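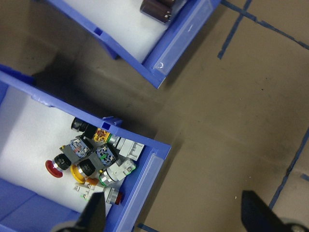

Saker sorting kit for a small parts bench – worth it for returned stock?

posted by Butkienė

Good morning to all. I run the stock room of a small firm that sells and repairs control panels. We get many returned and leftover parts: push buttons, emergency stops, contact blocks, switches, also capacitors. They arrive mixed, and one person spends most of the morning putting them back in the right bins before anybody can pick an order.

I have an offer for the Saker bench kit from a reseller, Genwood. It is one small arm with a two-finger gripper, a wrist camera, the controller and a software license for one year. The price in the offer is a little over 3,000, without tax and without the table. Genwood says that I can set it up alone in one day. I had a demo unit on loan in February, but only for a short time, and I used most of it to learn the menus.

What I saw in the loan period was mixed. Round things with a clear edge went well. Contact blocks were more difficult, because they have small screws and they lie against each other, and the fingers wanted to take two at the same time. When the bin was full and the parts were in a heap, the arm made many tries before it took something. I do not know if this was my fault with the settings or if it is the limit of the kit.

So I would like to ask people who own it:

Does it get better with training on your own parts, and how many examples did you need?
Do you use the standard fingers or did you buy others?
Is the support from the reseller real support, or only a mailbox?

I am not in a hurry, but the offer is valid for 30 days and my director would like a clear yes or no. Thank you for your patience with my English.

Genwood_kit_user

We have the same kit, from the same reseller. For me it is a yes, with conditions.

The first condition is the examples. With the settings from the factory it was poor on our parts also. I recorded 22 examples for each type of part, by guiding the arm by hand, and after this the difference was big. I would not record them all in one sitting. Do some with the bin full, some with only a few pieces left in the corner, and some with the bin turned a little. I made all mine with the bin straight, and then the arm became confused each time somebody moved it. I had to begin again – two evenings lost.

The second condition is the table. Put tape on the surface where the bins should stand. It looks like a silly thing but it helps the people more than the arm, they put the bin back in the same place without thinking. Blue masking tape is fine. It comes off when you change your mind, and you will change your mind.

For contact blocks: go down from above with the fingers along the long side, and make the opening smaller before the arm goes down. In the menu it is called "pre-grip width" and in the manual it is explained only in the chapter about calibration, I don't know why. With the full opening the fingers push the neighbor parts and then you get two at the same time, exactly as you write.

Emergency stop buttons with the mushroom head are the easiest if you take them by the body and not by the head. By the head they turn in the fingers.

About support: I wrote to them 3 times. Two answers were good and came the next day. The third time they sent me a link to the same page of the manual where I had found the problem. So it is a mailbox, but a person reads it.

One more thing. Check if the license price for the second year is in your offer. In mine it was not, and I had to ask for it separately.

benchside

dont buy, get a Caker feeder and a cheap sorter. arms are too slow for this

panel_shop_nights

I don't agree fully with the answer above. A feeder is good when you have one type of part and thousands of them. For mixed returns it jams, and parts with wires or long metal leads are the worst. We tried with capacitors and the leads caught in each other. We stopped after one week.

But the speed is a fair point. Our Saker is slower than a person, maybe half the speed when the heap is high. We let it work after the shift, from six in the evening, and in the morning the bins are mostly done. There is always something left in the bottom which it could not take, flat pieces near the wall usually. Somebody finishes this by hand before the coffee.

On the fingers – we kept the standard ones and glued thin rubber on the inside. The special fingers from the catalog are expensive and I did not see enough benefit for buttons and switches. Change the rubber when it becomes shiny.

If I were you I would ask Genwood for a second loan and use it only on contact blocks, with the narrow opening as described. The buttons you know already.

Butkienė

Thank you both, this is very useful. I did not find the pre-grip width during the loan, so I had it on the full opening all the time. I have asked Genwood for the second loan and for the license price of the second year in writing. When they reply I will add it here.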